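Jondberg Humanoid Hire - Frequently Asked Questions

What does the hire include?
One Jondberg humanoid with two arms and grippers, the charger, the Pison control software and a day of set-up at your site.

How long is the minimum hire?
14 days. Extensions are booked in blocks of 7 days, subject to stock.

Which floors are suitable?
Level hard floors: wood, tile, vinyl or sealed concrete. Deep carpet is not supported. Lift loose rugs before the set-up visit.

Can it pick things up from low shelves?
Yes, within the reach limits given in the Pison manual. Low targets are set up with the head camera tilted down, so that the feet and both grippers stay in view.

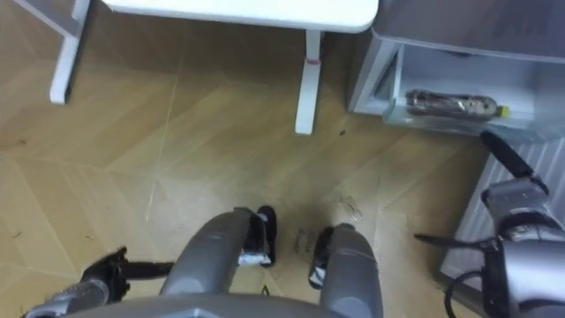

Keep the approach path clear of small litter and cables. Bottles should be closed before a pick is tried - the grippers are not sealed against liquids.

Is there a deposit?
Yes, £2,000, returned within 14 days of collection less any repair costs.

Who do I contact?
Bookings: Solomiia Koval. Technical questions: Oleksandra Lysenko, Trudside office, until 3 pm.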